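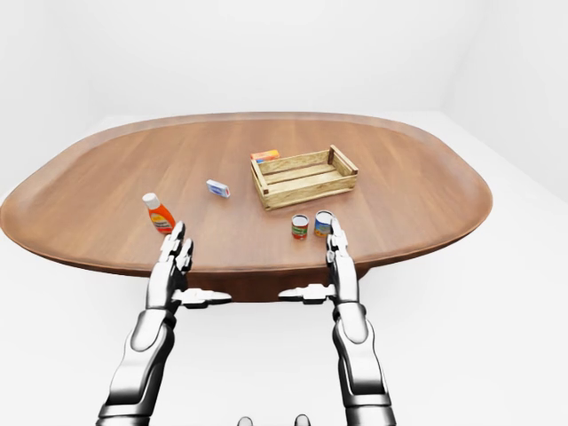
1/ Stodolura two-arm cell, simulated side: reset and hand calibration notes
Jul 11, 2020
Posting the procedure we use at Silbridge to bring the model back into line after a change to the hands. The thread covers start pose, thumb zero, contact settings and the object reset. It assumes you already have the arms loading without errors.

2/ Start from a cold load of the scene file. Do not reuse a running session. Vosska (our scene manager) keeps joint offsets in memory between resets, so an edited offset file gets read once, at load, and then ignored until you quit.

3/ Load order is table, crate, loose objects, arms. If the arms go in first, the table is spawned into an existing contact pair and the solver pushes the wrists up by a small amount on the first step. It looks like a calibration error. I lost most of an afternoon to it.

4/ Bring both arms to the start pose with gravity off, then turn gravity on and wait 2 seconds of sim time before reading any joint. Readings taken earlier include the settling of the forearms and will drift from one load to the next.

5/ Thumb zero. Both thumbs should come out horizontal in the start pose, tips pointing toward each other over the table. If one sits low, the offset has been applied twice, once in the hand description and again in the cell config. Keep it in the hand description. Delete the other.

6/ Same check on the left side if you mirrored the right hand's file. The mirror script flips the axis but leaves the joint limits alone. The symptom is a thumb that reaches its zero and then refuses to close. Swap the limits and change their signs by hand.

7/ Controller gains. We had the finger stiffness at 40 for a long time and the fingers chattered on anything round. It is now 22, with damping unchanged. Closing is slower. The chatter has gone on the cans and is still there, faintly, on the tube.

8/ Don't tune finger gains with the arm moving. Park the arm, close on one object, open, repeat. Once that is clean, add the lift. Once the lift is clean, add the traverse to the crate. 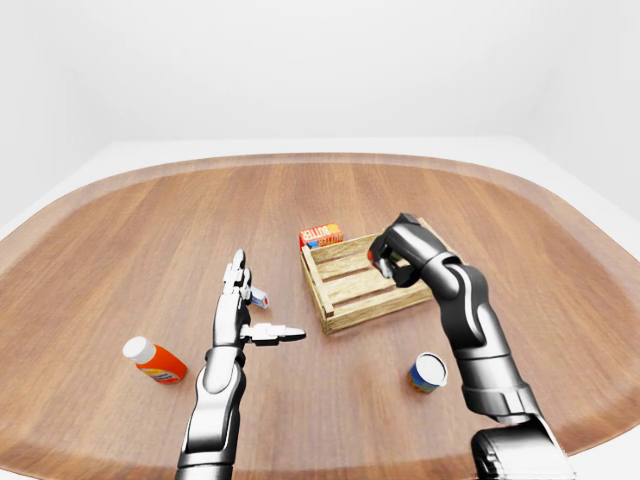
9/ Contact margin between the fingers and whatever they're holding is the setting most likely to be wrong after a hand update. Too large and the object floats between the pads; too small and it sinks into them and gets thrown out on release. Test it with the right hand over the crate and the fingers curled in on a small object, as here, and hold that pose just above the slats. Log the object's position relative to the palm for the whole hold. The trace should be flat. A slow slope means creep, so raise the friction iterations before you touch the margin.

10/ Crate collision. The visual mesh has gaps between the slats and the original collision mesh did not, so fingertips were stopping on nothing. We replaced each long side with separate boxes, one per slat. It costs some solver time. Worth it if your approach is low or comes in from the front.

11/ Leave the crate at its diagonal when you check reach. Squaring it to the table makes the approach easier and hides wrist limit problems that come back as soon as the yaw is randomised.

12/ Object reset. Every loose object needs its velocity zeroed as well as its pose. Vosska's default reset writes pose only. A bottle that was rolling when you hit reset will be put back in place and carry on rolling.

13/ The bottle has two legal rest states in our config, upright and on its side. Don't "fix" the sideways one. If your grasp planner only handles upright, filter it at the planner and leave the scene alone.
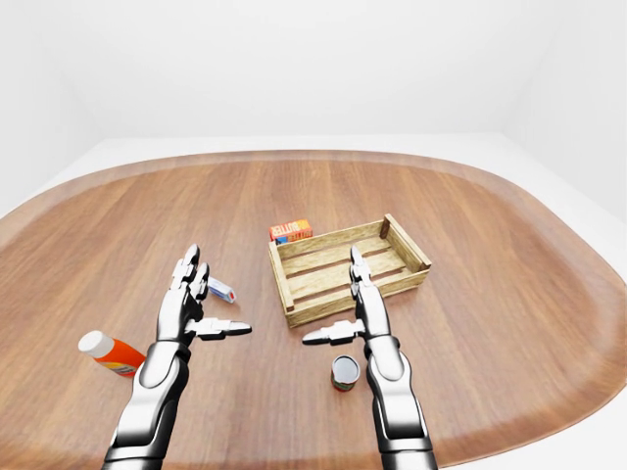 Hands open, thumbs level, crate empty.

14/ I use a layout like this for the finger clearance check. Fingertips up beside the tube on the left, in front of the crate on the right. Step the sim with the controllers holding and watch the contact list. Any pair naming a fingertip and an object means the pose needs backing off. The tube is the usual offender.

15/ The table asset is from the Çınar set. Its rim is slightly raised and the collision mesh includes it, so keep spawn points well inside. Anything placed across the rim starts with a tilt.

16/ After all of the above, run 4 full resets in a row and diff the joint logs. They should match to the last digit with the seed fixed. If they don't, go back to post 2 and check you really did quit the session.

17/ Still open: wrist self-collision on the left arm is filtered out completely, which is too generous. I plan to redo the filter in August when the new forearm meshes come in.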